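Two hand-held grippers, cup task: keep the messy takes or bin them?
Posted by kilby_tinkerer, 10 January 2018

I'm recording demos for a little learning setup at home in Pudarstead: pick up a paper cup, stand it somewhere else on the table, let go. I've got 592 takes so far and the policy still squashes its grip too low. My usual hold is down near the base of the cup, like so. 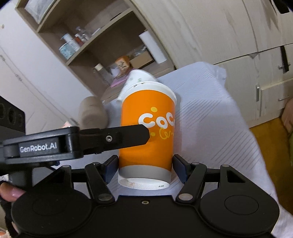 Should I be grabbing higher, or mixing it up? And do I chuck the takes where the second gripper gets in front of the cup?

Levente Sárközi
Mix it up, mate! If every grip is near the base, that's all it'll learn. I did 40 takes per grip height back in December and it helped heaps. Keep the blocked ones too — they'll happen when it runs for real. I'd also start each take with the fingers open and well back, with the cup upright and a few other things lying on their sides nearby, then shift the lot between takes.

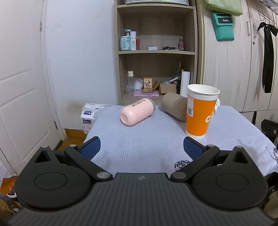 boros_shed
What Levente said, mostly. I'd bin takes where the cup is hidden the whole way through, though. Also check your two clocks agree.

flarmont77
just get more data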